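Textile Care Workshop, Plakham
Notebook entry, August
Subject: Lint release from household fleece during washing, second series
Entered at 4:40 p.m.

Purpose

This entry continues the work on lint release from brushed polyester fleece. The first series established that the amount of lint caught by the outlet filter falls sharply after the first few washes. The second series considers whether the fill of the drum has a comparable effect. Colleagues at Drestby have asked for the result before they revise the care instructions for the lending stock of blankets.

Materials

Test pieces were cut from the Vaughan bolt, the same material used in the first series. Each was hemmed with a narrow overlock stitch so that loose fiber from the cut edge would not be counted as lint from the face. The reference piece weighed 235 grams after conditioning overnight in the balance room. Pieces from the end of the bolt were set aside, as the nap there is visibly flattened and the first series showed that it sheds less.

Detergent was the unscented liquid already in use. The powder remains excluded until the question of undissolved residue in the filter is settled.

Procedure

The filter bag was dried, weighed and fitted to the outlet hose. The machine was run empty once to clear the lines, and the water from that run was discarded. Test pieces were then washed at 27 degrees C on the short program, with a main wash of 16 minutes followed by two rinses and a slow spin. The bag was removed with the hose held upright, drained into the sink and placed in the drying cabinet.

Light fill and full fill were alternated throughout the morning. This order was adopted so that any slow drift in water pressure would fall on both conditions alike. The pressure gauge on the supply line was read at the beginning of each run and did not move by more than one small division.

Pieces were not tumble dried. They were laid flat on the mesh racks, face up, and turned once.

Handling of pieces between washes

The first series left open whether handling contributes to the loss. Fleece that is dropped, bunched or dragged loses fiber to whatever surface it touches, and that fiber never reaches the filter. Transfers are therefore to be made in the covered tray, and the tray is to be wiped with a tared cloth afterward. The cloth is weighed together with the bag.

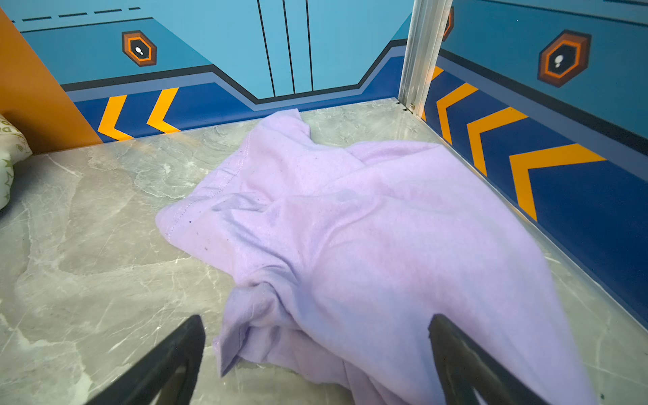

Lavender-purple cloth on gray marble-patterned flooring.
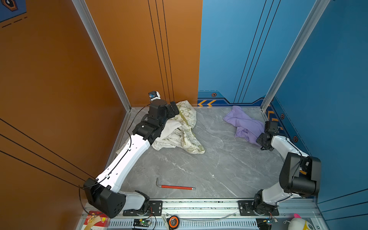 Observations

1. The full fill gave less lint per piece than the light fill in every pair of runs. The pieces have less room to move and presumably rub against one another more slowly, although this was not measured.

2. The full fill did not wash as evenly. Two pieces came out with a detergent mark along the hem and required an additional rinse. The lint from that rinse was added to the total for the run.

3. The outlet filter slowed noticeably toward noon. It was brushed out and refitted. Results taken before and after the brushing agree well enough to be kept in one table.

4. The meter showed 3,240 liters for the series to date, including the empty runs. This is higher than planned, and the empty run may be shortened if the lines prove clear without it.

5. Lint collected from the light fill was longer and tended to form a mat against the seam of the bag. Lint from the full fill was finer. A sample of each has been placed in a labeled envelope in the Dralldale drawer for examination under the microscope.

Points of uncertainty

The weight of the bag after drying depends on how long it stands on the bench. On a humid afternoon it gains enough moisture to hide a small difference between runs. Weighing directly from the cabinet is recommended, and the table in the red binder should be marked wherever this was not done.

The pieces have now been washed too often to stand in for new fleece. Any further comparison with the first series should begin from fresh material off the Vaughan bolt.

Next steps

Cut and hem a new set.
Repeat the fill comparison with the rinse water collected separately - the second rinse in particular.
Request the hardness reading for the Drestby supply.
Order filter bags from the same lot if any remain. The seam on the newer lot is stitched differently.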